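Talks > Plain Writing > Festbridge evening session > Speaker notes

Writing instructions for people who are already holding the thing

Speaker notes, longer version. The slides only have the headings on them, so most of what I want to say is in here. Skip the bread story if we start late.

OPENING

Good evening, thank you all for coming, and thank you to everyone who carried chairs. (Wait for the back row to settle. The door in the Festbridge hall bangs, so give it a minute.)

I'd like to begin with a confession, which is that I love instructions. I read the sheet that comes with a shower curtain. I have a drawer at home that will hardly close for all the folded papers in it, and some of them belong to things I gave away years ago, and I still can't bring myself to throw them out. So if I get carried away tonight, please forgive me, and if I'm still talking at half past eight somebody wave.

What I want to talk about is the sort of writing most of us end up doing sooner or later without ever being asked whether we'd like to. You wrote a note for the house sitter. You wrote the page that's taped up beside the copier. You typed out your aunt's pie crust for a cousin and found that your aunt had never once said how much water. All of that is instruction writing, and I think it deserves as much care as a letter to someone you're fond of, and in some ways it is a letter to someone you're fond of!

Ask for hands: who has written something like this in the past month? (There are always more than people expect. Let them look around at each other.)

THE READER HAS FULL HANDS

This is the part I'd most like you to take home. When we read a novel we're sitting down. When we read instructions we're standing up, very often, with something in one hand and the paper flat on a counter where it keeps curling. We look down, read a bit, look up, do it, look down again, and every single time we look down we have to find our place.

So think about where the eye lands when it comes back. If your paragraph is nine lines long, the poor reader has to hunt. If each step starts on its own line with the word for what to do, they find it in a second. "Turn." "Lift." "Pour." I know it sounds bossy. People worry a great deal about sounding bossy, and they pad the line with "you may now wish to" and "at this stage it is a good idea to consider," and by the time you get to the verb the milk has boiled over.

(The milk usually gets a laugh. Don't rush on.)

You can be kind in the introduction. You can be as kind as you like in the introduction, you can ask after their mother. In the steps, give them the verb.

THE BOZSIK MANUAL

Hold up the manual here. It's in the blue bag.

Some years ago I bought a Bozsik knitting machine, secondhand, from a lady in Andton who was moving and wanted it gone. It came in its own case, and with it came this manual, and the manual is 155 pages long. I took it home so happy. I made tea and started on page one, and I read about the history of the company, and then about caring for the carriage, and then a long chapter on what every part is called, and then a chapter on what to do when it goes wrong, and I had still not been told how to put yarn in it.

Now, I don't want to be unfair to whoever wrote it. I've grown very attached to this book. Every sentence in it is correct, and the drawings are lovely, and I'm sure the person who wrote it knew that machine better than I know my own kitchen. I believe that was the trouble. They knew it so well that they wrote it in the order they would have explained the machine to a friend in the trade, and I was a person on the floor with a ball of green wool.

What I did in the end was write my own page. One sheet, both sides, with just what you do from opening the case to having a few rows of plain knitting. It took me 3 weekends, because I kept finding I'd left out something my hands did without telling me. I'd hold the yarn back with a finger, for instance, and I'd never noticed I was doing it, and the sheet made no sense to anyone until I wrote the finger in.

Pass the sheet around. Ask for it back! (It didn't come back in Andton and I had to make another.)

LOOKING FOR YOUR OWN FINGER

I call this looking for your own finger, and I haven't found a better name for it. There's always some little thing you do that you'd swear you don't do. You lean on the door as you turn the key. You give the jar a tap. You hold the envelope up to the window to see whether the letter has slid down.

The way I know to find these is to have someone else follow your page while you sit on your hands. I mean really sit on them. You may not speak either, and it's a terrible quarter of an hour, I won't pretend it isn't. You watch somebody you like get stuck at a line you thought was the best one. You mustn't say "no, the other one." You write down where they stopped, and later on you fix that line, and you thank them and give them cake.

With the Zatusness handbook, which a few of you here worked on (wave to the left side of the room), we tried every page this way. Zatusness, for those who don't know it, is our neighborhood lending shelf for tools and kitchen things, and the handbook tells you how to use whatever you've borrowed. We had one page on the pressure canner that everyone had approved. It had been read aloud. It had been admired! Then a very capable person tried to follow it and stopped dead at "secure the lid," because the lid has clamps and a gasket and a weight on top, and "secure" might mean any of them.

"Secure" is a word I'd be glad never to see again, to tell you the truth. So is "adjust." So is "as needed," when the person has no way to know what's needed. Ask yourself what a hand would do and write that down.

THE BREAD STORY (skip if late)

My mother's bread recipe said to let the dough rise "till it looks right." I asked her what right looked like and she said, well, like bread dough that's ready. We went back and forth on this over the phone for most of one October. In the end I drove over and put my hand next to hers on the dough, and she pressed it with a knuckle and said, see, it comes back slow. And that was the line! "Press with a knuckle; it should come back slowly." I've had that recipe card out for friends ever since, and it works in other people's kitchens.

My point being that the person who knows often can't tell you, and still can show you, and your work as the writer is to be standing there when they do.

WORDS FOR PARTS

A short section, I promise.

Pick one name for each part and stay with it. We were all taught in school to vary our words, and it was good advice for essays on our summer vacations. In instructions, if it's a lever in step 2 and a handle further down and an arm at the bottom, your reader will look for another piece and worry that it fell out of the box. So it's a lever all the way through, even if the page reads a little flat. Reading flat is fine.

And when you first use the name, say where the thing is and which way it goes. Left side, lifts up. That's plenty. People will put up with a strange word if you tell them where to look.

WHEN A PICTURE HELPS

I'm asked about this everywhere I go, so I'll spend a moment on it.

I used to want a picture for every step. These days I write the words first and then look for the places where I've had to use the word "beside" more than once in the same sentence, and that's where a picture goes. Small parts that fit into other small parts, mostly. The inside of a computer is a fair example. Describing a retention lever to someone who's never seen one takes me a whole paragraph, and a picture lets me get away with a line or so.

Try to show the work from where the reader's own head would be. It's lovely to have a tidy view from the front, but if they'll be leaning over the thing, they need to see it leaning over. Show the part open and show it with the piece in place, and please put the same name under it that you used in the step.

(Pictures up. Let people look before talking.) 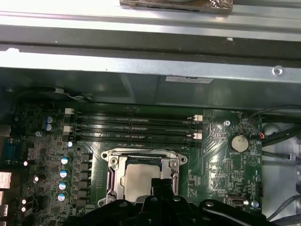
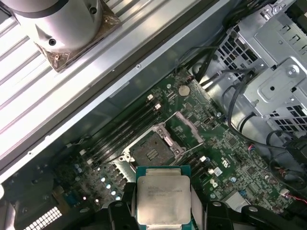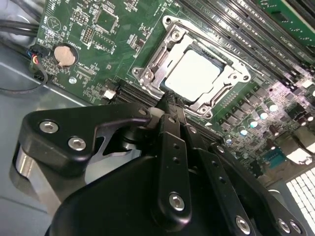
Processor sockets and their retention levers, three views.

Ask the room: if you had to write one line to go with the middle one, where the socket is open, what verb would you start with? Let a few people call out. I've had "line up," "lower," and "set," and I like "lower" very much, as it tells you the direction and the speed together. If someone says "insert," be nice about it, and ask them what their hand would be doing.

LAST THINGS

Give your page a date in the corner, so the next person knows how old it is. Leave some white space for pencil, because people will write on it, and what they write is worth more than anything I've said tonight. When I got the canner page back from the shelf after a summer it had a note in the margin saying "wait for the hiss to be STEADY," underlined, and we put it straight into the next printing.

There's paper on the tables. Pair up, and each of you write out how to tie a shoe, or how to fold a paper boat if you know how, and then trade and follow exactly what's written. Ten minutes or so. I'll come around with the pencils, and the coffee is on the side table whenever you want it.

Collect the knitting sheet before the break.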